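Part-time bookkeeper wanted, Grotholm

Posted in August by the Fonard office

Fonard has sold replacement gears, shafts and bearings to small repair shops since 2015. We are looking for a part-time bookkeeper for our Grotholm office, 24 hours a week. The days can be split to suit you, but we need someone in on Saturday mornings until 11.

You would handle supplier invoices, customer accounts and monthly sales tax. Most orders are small, and a lot of customers still pay by check. The parts list runs to 4000 items, so matching invoices to orders takes patience – the part numbers are long and some differ by one digit.

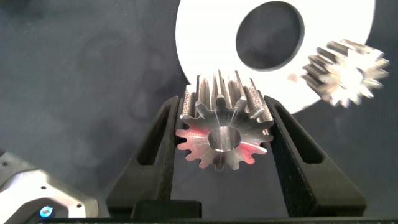
What we ask for

Two years of bookkeeping work, in any trade. You should be comfortable with spreadsheets and with calling people about late payments. You do not need to know anything about machine parts. We use Surkard for the accounts and will train you on it during the first month.

What you get

Hourly pay, set by experience, with seven paid days off in the first year. Free parking behind the building. The office is on the second floor and there is no elevator.

To apply, send a resume and a short note saying which days you can work. Please leave out references for now – we will ask for them after the interview.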